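Journal > Household > Kitchen knives

On the Keeping of Kitchen Knives

It has been the practice of this journal to set out, once in each season, the writer's considered position on a single household matter. The subject of the present entry is the maintenance of kitchen knives. It was prompted by correspondence with Awuor Laizer, who inherited a drawer of assorted blades from an aunt in Zoncombe and wished to know which of them merited retention.

My reply to Ms Laizer ran to several pages and is condensed in what follows. Readers are asked to bear in mind that I am not a cutler. I have, however, maintained my own knives for 25 years, and was for two winters a regular attendee at the evening sharpening classes conducted by Elis Kemeys in the hall behind the Guvow bakery. Those classes have since been discontinued, to the considerable loss of the neighbourhood.

The first question to be settled is how many knives a household requires. It is my position that two are sufficient for ordinary purposes: a broad-bladed knife for vegetables and meat, and a small one for fruit and for work in the hand. A bread knife may be admitted where bread is bought unsliced. The large boxed set, with its steak knives and its shears, is in my view a poor use of money, and I have advised Ms Laizer accordingly. Of the 14 pieces in her aunt's drawer she has so far agreed to part with six.

The handle deserves more attention than it commonly receives. Grethe Mogensen, with whom I have corresponded on these matters for some years, holds that a handle should be plain and of a strong colour, on the grounds that a knife left among carrot tops or under a tea towel ought to announce itself. I resisted this view for a long time, having been brought up with dark riveted handles, and I concede that I was in error.

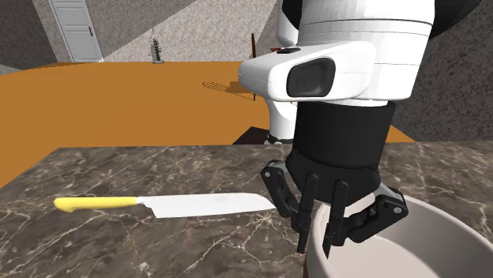

A yellow-handled knife on a dark marble countertop, beside a pale bowl.

The matter of the surface follows directly. A knife may be set down on stone, but it should not be used to cut upon it. Marble and granite will dull a good edge within a single meal, and glass boards are no better. I recommend a timber board of generous size, oiled at the beginning of winter and again when the heating is turned off. My own came from Jidard, a small workshop which has since ceased taking orders, and I have not found its equal.

As to sharpening, I distinguish between the regular attention that may be given at home and the occasional correction that is better left to a professional. For the former, a few light strokes on a honing rod before use will suffice. Mr Kemeys taught us to count them aloud, a discipline I have retained, although it is not popular with those waiting for supper. For the latter I send my knives to Hafþórsson, whose charge at the time of writing is $2 per inch of blade, with return postage additional. The parcel should be well wrapped in cardboard and its contents clearly declared.

I must record one dissenting opinion. Ademir Damasceno, formerly of the fish counter and now retired, considers the honing rod an affectation. He maintains that a whetstone used once a fortnight does all that is necessary, and he has demonstrated this to me on a tomato. I was impressed by the tomato. I remain unpersuaded as to the fortnight, there being many households in which the stone would not come out of the cupboard from one long weekend to the next.

Knives should be washed by hand and dried at once. They should not be left in a sink of soapy water, where they present a hazard to whoever next reaches in, and they should not be put through the dishwasher under any circumstances. Storage on a magnetic rail is satisfactory provided that the rail is beyond the reach of children. Where a drawer must be used, a sheath of folded card secured with tape is adequate and costs nothing.

Ms Laizer has asked that I add a note on carbon steel, one of the remaining eight knives being of that material and somewhat discoloured. A grey or bluish patina on such a blade is no cause for concern. Orange rust should be removed with a fine abrasive and a little oil, and the blade wiped dry after every use from then on. She reports that the knife in question is now her favourite, and that the bread knife is under review.

Filed under: Household Matters, Kitchen, Correspondence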